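4.2 Comparing the two finger sets

I ran the soft and stiff fingers on the same kitchen chores, and I'll admit I had a favorite going in (the soft ones!). Katalin Bozsik kept the logs - 713 grasps by the end of April.

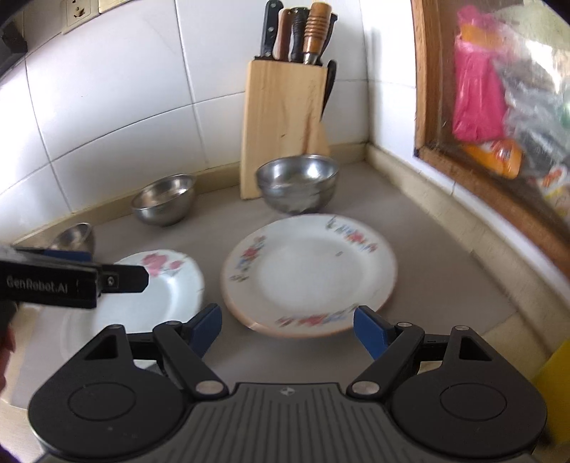

Figure 3. Hand-held gripper with blue fingers open, plates on the counter.

Slip was what I cared about most, and the stiff fingers slipped more on anything glazed. I started every plate trial with the fingers spread wide. The flowered rims, like the one on the larger plate in Figure 3, gave me a handy mark to aim for. Nested steel bowls were harder, and 19 of those grasps failed.

Related items
Plullonari wrist mount: first notes
Cable wear after 2000 cycles
Gilmartin controller timing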